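Home | Fiction | Racing | Boats | Archive

The Bristcombe Handicap

6 min read

The notice went up on the clubhouse door on 12th May and I read it twice, looking for the catch. Wotik, makers of marine paint, would be putting their name to the Bristcombe race. There would be a new trophy. There would be a live tracker, so that people at home could follow each boat as a coloured dot.

I have sailed the Bristcombe for 20 years and I have never met a person at home who wanted to follow me as a dot.

My skipper was all for it. He had read that Wotik's paint was worth half a knot, and he had bought six tins of it before he'd finished the article. I asked him half a knot compared with what. He said compared with the other paint. I asked who had measured it and he went to look for a brush.

We launched in November with a hull the colour of a boiled lolly. She looked very fast tied up.

The race is 30 miles out to the Orkano light, round it, and home. The forecast was for a building southerly, which in my experience means a southerly somewhere. There was a yellow box bolted to our stern rail, blinking, and the skipper kept turning to check it as though it might give us a push.

My daughter had the tracker up on the laptop at home that morning, on the lounge room floor where she does everything. She told me afterwards that we had been fourth, then second, then on top of a hill.

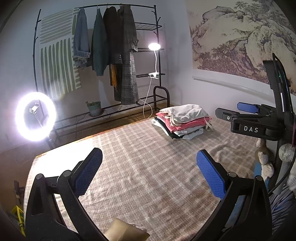
2. The Light

By noon the breeze had gone soft and the fleet was spread along the coast like washing. We were behind Assunção, a heavy old ketch with tan sails and no paint worth mentioning. She had been behind us at the start. I pointed this out.

"She's got the tide," said the skipper.

"We're in the same tide."

"She's got more of it."

I let that go. There is no arguing with a man who has bought six tins of something.

The southerly did come in the end, all in one go, at the worst place for it. We were close under the light with the big headsail up and a ham sandwich on the chart table. The boat lay down. The sandwich went into the bilge and the winch handle went after it. I remember thinking that for the first time all day we must be doing that extra half knot, though most of it was sideways.

When we had her back on her feet the skipper was grinning. Three reefs in, water down his neck, and he was grinning at the bow wave.

"Feel that?" he shouted. "That's the paint!"

I said it felt to me like 30 knots of wind. He didn't hear, or he did.

We passed Assunção a mile from the line. She had lost a sail and they were all sitting down, eating something hot out of mugs. One of them waved. It took us another hour to cover that mile – the breeze had quit again – and she came up quietly on the inside and beat us by a length.

The results were on the clubhouse door before we had our boots off. Below them somebody had pinned the tracker's version, which had us finishing first, and Assunção still out at the light. The skipper took a photo of that one.

He wants to do the deck next winter. Wotik have brought out a paint for decks, and he says it's good for a quarter of a knot. I asked how. He said I should read the tin, so I did, standing in the shed with my glasses pushed up. It said to stir well and keep away from children.

I've told him I'll do the sanding.

14 comments | 3 shares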